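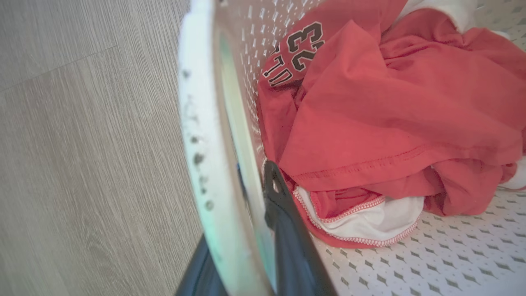

腕部相机视角:Skirura单元的两根夹爪手指分列白色洗衣篮篮沿两侧,篮内为红色衣物。(供图:Brenavton)

Brenavton发布Skirura洗衣篮搬运单元维护规程,首次把“夹爪歪了”写成可以测量的句子

(多维亚讯,6月9日星期五)家用及小型洗衣房自动化设备制造商Brenavton今日发布Skirura搬运单元的新版维护规程。规程共11步,覆盖夹爪手指、腕部相机、线缆和示教点位,由一名受过基本培训的操作员完成,标准用时46分钟。旧版规程的篇幅要长得多,其中有一节的全部内容是“如有异常,请联系工程师”。

Skirura是一台单臂机器人单元,工作内容用一句话就能讲完:夹住洗衣篮的篮沿,把篮子从一个地方提到另一个地方。公司的销售资料曾用四页纸讲这件事,维护部门一直认为太多了。

新规程的起因是今年3月Dovia试点站的一次停机。该站的单元连续几个班次在接近篮沿时报接触异常,控制器给出的信息是“外部条件不符合预期”。站里的人先换了篮子,又换了衣服,随后把单元重启,重启的次数没有进入正式记录。最后查明,右侧手指的一颗紧固螺钉松动,指尖偏离标定位置2毫米。对于要把一根手指放进篮内、另一根留在篮外的机器来说,2毫米足够它在篮沿上敲一下,然后礼貌地报错。

“那份日志我从头读到尾,机器没有说过一句假话,也没有说过一句有用的话。”Brenavton现场服务负责人Sølve Granström表示,“螺钉是用手拧出来的。我们之后花了很长时间讨论,应该由谁在什么时候去摸一下那颗螺钉。规程就是讨论的结果。”

新版规程的主要内容

检查间隔。旧版要求“定期”检查夹爪,各站对“定期”的理解差异很大,有的站理解为出故障的时候。新版改为按动作计数,每完成868次搬运,控制器在操作屏上弹出维护提示。提示可以推迟一次,第二次弹出后单元完成手头的篮子便停在停放位,等人来。这个数字出自内部耐久测试的取值,比较难看,市场部曾建议改成整数,现场服务部没有同意。

停机与上锁。操作员先清空夹爪,把手臂送到停放位,按下急停,再断开气源并挂锁。规程明确写道,按下急停本身不算断气。加这句话之前,有人问过。

手指检查。拆下两根手指,擦净指尖和指根,沿指身检查有无裂纹和磨痕,然后装回。两根手指的安装方向不同,旧版图纸把它们画成了一样。装回时使用随机附带的扭矩扳手,听到一声即止。规程不鼓励听第二声。螺钉拧紧后用记号笔在螺钉与指根之间画一道细线,下次检查时看线是否对齐,错开就重新紧固并登记。

腕部相机。相机装在手腕上,离篮沿很近,镜头最容易沾上棉絮。规程规定先用气吹,再用无绒布由中心向外擦。操作员自己的衣角不属于无绒布。擦完后让手臂回到观察位,在屏幕上确认两根手指都能看到,并且与标定时保存的轮廓线重合。近处的篮沿稍微发虚属正常现象,不需要再擦一遍镜头,更不需要拧动对焦环。对焦环现已点胶固定,此前它是全单元被拧得最多的零件。

线缆与拖链。把腕部关节缓慢转到两侧限位,看线缆有没有绷紧或者被夹住。扎带按照标签位置固定,多余的扎带请收回抽屉。试点期间,服务工程师从一台单元上剪下过不少扎带,它们各自解决了一个当时看来很紧急的问题。

篮沿示教。每次拆装手指之后,须重新示教篮沿的接近点。操作员取一只站内正在使用的篮子放在接篮位,以低速点动手臂,让一根手指从篮外、一根从篮内下降,两侧都不碰篮沿,再缓慢闭合,确认两侧同时接触后存点。衣物可以留在篮里。旧版要求用空篮示教,而各站的篮子极少是空的,示教完的点位遇到堆高的衣服就不太适用。新版要求空篮、满篮各试一次,内侧手指不得压到或带起衣物。

试运行与签字。恢复供气后以低速完成一次提起和放下,再切换到正常速度。结果填入维护单,写明动作计数、更换的零件和操作员姓名。“正常”两个字不再被接受为完整的维护记录。

备件与培训

夹爪手指、紧固螺钉和无绒布今后合装为一个维护包,由Tokarz仓库统一发货。以往这三样东西分属三个料号,到货日期各有主张。维护包内附一张塑封步骤卡,可挂在单元侧面的挂钩上。挂钩原为步骤卡而设,目前在多数站点用于挂外套,Brenavton请各站点重新考虑它的用途。

Dovia试点站已经开始使用新规程。站里的操作员在首轮试用后提出若干修改意见,其中两条被采纳:一条是把扭矩扳手的存放位置写进第一步,免得夹爪拆到一半再去找;另一条是把步骤卡的字号加大。另有一条意见建议让机器自己拧螺钉,公司已转交研发部门,研发部门表示收到。

培训课程设在Tokarz,时长半天,内容是由学员在一台停用的单元上把手指拆下来、装回去,再重新示教篮沿。课程开始前,讲师会事先松开一颗螺钉,学员须自行找出是哪一颗。课上不使用幻灯片,Granström对此没有给出进一步解释。

“我见过保养得很好的单元,也见过只在参观前擦一擦外壳的单元,从外面看差别不大。”Granström说,“要看差别,就去看指根上那道记号线。”

适用范围

新版规程适用于所有装有双指夹爪和腕部相机的Skirura单元。尚未启用动作计数的单元,需先由服务工程师更新控制器软件,更新后计数从零开始,首次维护应在更新当天完成,不必等提示弹出。使用自制手指的站点请在维护前联系现场服务部,并附上自制手指的照片。服务部承诺会认真看,也会保留意见。

旧版规程即日起停用。已经打印的旧版请从单元旁边取下,包括贴在电柜门内侧的那一份,以及压在那一份下面的更早的那一份。

关于Brenavton

Brenavton设计并制造用于洗衣、整理和室内搬运的小型机器人单元,在Tokarz设有仓库及培训场地,在Dovia设有试点站。公司产品的共同特点是会定期要求人来看看它们。

媒体联络:Brenavton新闻办公室
技术问题请直接联系现场服务部,来信请注明单元序列号和当前动作计数。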